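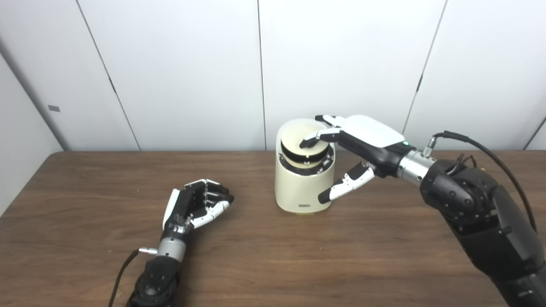
*One fingertip on the lid at the Corach table.*

## Who we are

Corach is a small team that collects examples for robots that learn by being shown. We love this work! Grethe Lykkegaard started us off with 2 arms and one table, and today we have 13 people teaching everyday chores: opening a lid, picking up a piece of fruit, putting something where it belongs.

Every task gets recorded over and over, usually 125 times, with the objects moved between tries.
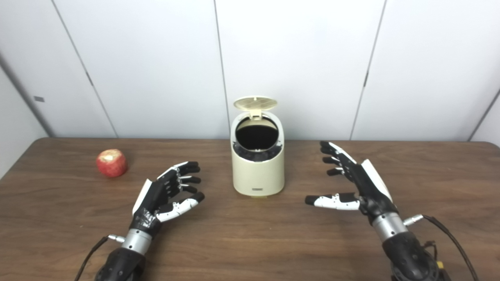
Tegan Pirihi writes the task list (she'll happily talk about lids all afternoon), and Mortimer Mbeki goes through every recording before it joins a set. Clumsy tries get a label and stay in, so a model can learn from those too.

Our biggest set so far is Fitex, with 40 household tasks. Next up is drawers, starting in October, and we can't wait. Come by and try the arms yourself!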